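Last updated 19th December
By T. Abeysekara, Holtorside

4. How people talk about their sleeves

So I asked 189 people in Holtorside what they wear at home in February, and wow, did they write back! I ended up with over 2,000 short notes, and I read every one of them (twice, with a lot of tea). Most folks picked one color and stuck with it all winter. Gray won easily, and I'll admit I'm a gray person too. What I didn't expect was how much people cared about sleeves – long, loose, pushed up, you name it. Figure 4 goes with the notes on plain light colors.
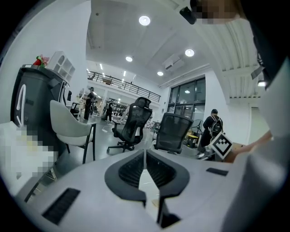
Figure 4. Light gray clothing, sleeve at right.

I get into the Rirnedent answers in the next section.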